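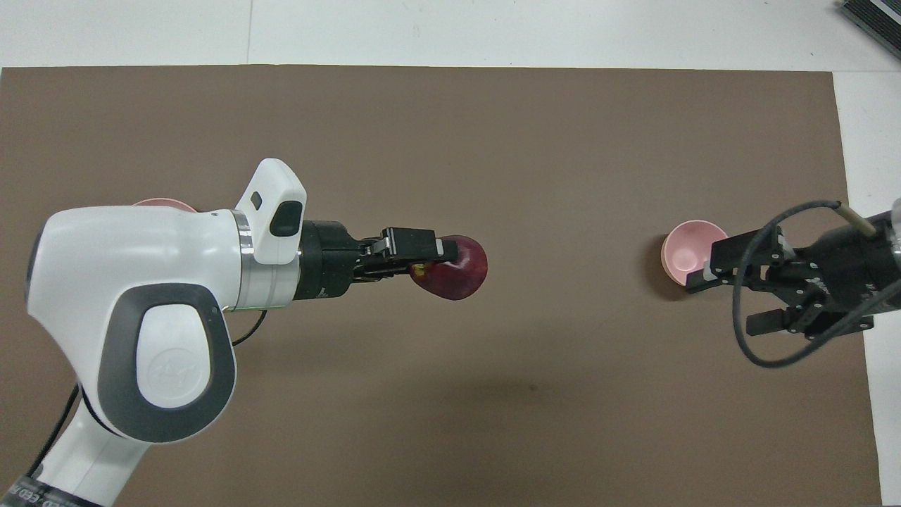
Storkden kit at work: one arm holds the apple above the mat.

Storkden Two-Arm Tabletop Set, data card
Version of 23 August 2022

The set is offered by Sernadetti as a product for small labs. It includes recordings of one task family, moving fruit between two pink dishes, and the software Stiver to play them back.

Episodes: 1452 for training, 138 for testing
Arms: 2, each with a parallel gripper
Surface: brown mat on a white table
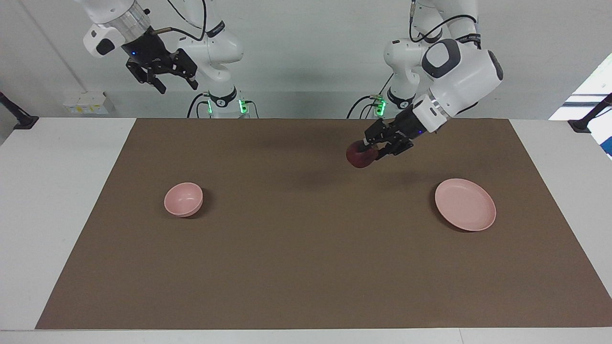

Each episode is stored in its own folder, with joint positions and gripper state. Please read the folder "notes" first — it lists the episodes where the time stamps have a gap.

Known limits: only one table was used, so results on other tables can be different. The next version is planned for December.

License: research use only. For other use, write to Softić.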